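Etatness opens remote demonstration programme for two-armed robots

Wednesday, August 29, 2018

Etatness today announced the opening of its demonstration programme at the Proltivberg site, where trained operators teach robot arms to handle food and small household goods by guiding them through each task. The programme follows a trial that ended in July and will supply recorded demonstrations to the company's research partners under the project name Sinaga.

Programming a robot arm for a single, fixed movement is well understood. Picking up soft or irregular goods is harder to set down in written instructions. Under Sinaga, an operator carries out the task through the arm itself, either by remote control from a desk or by taking hold of the arm and moving it by hand. The positions of the joints and the opening of the gripper are recorded throughout, together with the camera views, and the recordings are then used to train the control software.

The first group of tasks concerns sorting and packing. Items such as a tomato or a cucumber are to be moved between a small tray or scale and a plastic basket, with the arms working over a plain brown table.

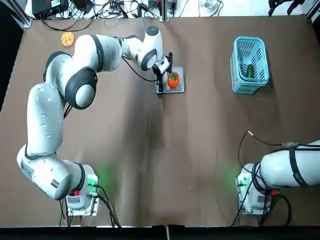

Operators complete a training period of 10 working days before their recordings are accepted. During this time they learn to keep a steady pace, to approach an item from a sensible angle and to open the gripper fully before withdrawing. Demonstrations in which an item is dropped are kept and marked separately, as partners have asked for access to them.

The trial produced 3,563 demonstrations, of which 3,000 have been checked and released to partners. Each station is fitted with 2 arms, and a session may last up to two hours, after which the operator must take a break. Toy and imitation foods may be used alongside other goods where a task calls for a wider range of shapes.

Remote control will remain the main method for the coming year. Guidance by hand will be offered for tasks that require closer contact with the item.

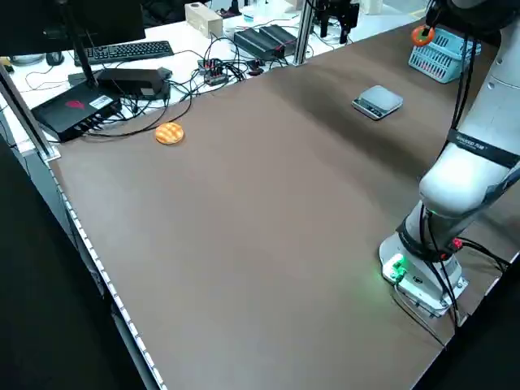

Darmawan Hidayat said that the quality of a demonstration depended first on the patience of the person giving it, and that a slow, clean movement was worth more to the training software than several hurried ones. He added that the programme would publish its operator guidance, "including the parts we had to rewrite after the trial".

Applications from research groups wishing to propose tasks are now open. Proposals should state the goods to be handled, the starting layout and the result required. Access to the released recordings is arranged through Flastness, which manages storage and licensing for the project.

Press enquiries should be addressed to the Etatness communications office at Proltivberg.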